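Small kitchens, big dinners: a talk with Ánh Kim

12 Apr 2023

Ánh Kim has cooked for other people since she was nineteen, but she has never had a big kitchen. Her supper club, Diệp, takes place in her own apartment in Ditport, on the third floor, above a shop that repairs shoes. When I visited her, she was cutting spring onions on a board laid over the sink.

"This is my extra table," she said. "When I need water, I must plan it."

She started Diệp in February of last year, after the restaurant where she worked was closed by its owner. She had no money for renting a place. She wrote a message to 70 people she knew and asked if they would pay for a dinner at her home. Enough of them answered yes, and the first evening was sold out in two days.

I asked her what was on the menu that night. She laughed and covered her face. "Too much! I made five courses. The fish was late, the rice was early. My friend Hervé washed dishes until one in the morning, and he was a guest, he had paid."

Hervé Millet is now her partner in the business. He worked before in an office in Boltmont and he takes care of the bookings, the shopping and the money. He joined us at the table with a notebook.

"In the first year we served 315 guests," he told me. "I know it because I write every name. Ánh does not care about the number, she cares if they finished the soup."

The soup is the reason many guests return. It is a sour soup with tamarind, tomato and pineapple, and the recipe comes from Ánh's aunt. She does not keep it secret. She gave it to me on a piece of paper, but without quantities. When I asked how much tamarind, she said: "Until your mouth wakes up."

We spoke for a long time about how to cook in a small space. Her rules are strict. Everything that can be cut is cut before noon. Only one pan may be on the fire when guests arrive — the rest must be finished or cold. Clean plates go back on the shelf between the courses, even if somebody has to wait a little.
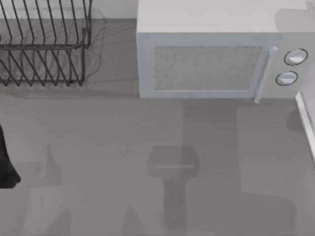
Dish rack and microwave on a gray countertop.

"People ask me which knife to buy," she said. "I tell them, first clear your counter. A good knife needs a place to move."

She is not against machines. She warms plates and melts butter in the microwave, and she finds it strange that some cooks are ashamed of this.

Will they move to a real restaurant? Hervé would like it. They looked at a room near the station with a rent that was possible, but Ánh did not like the light. She also worries she would lose the talking. In the apartment she hears every guest from the stove, and sometimes she answers them.

"Maybe next year," she said. Hervé closed his notebook. "She said this also last year," he told me.

Diệp is open two evenings per month. Bookings are made by e-mail, and the list for the next dinner is already full.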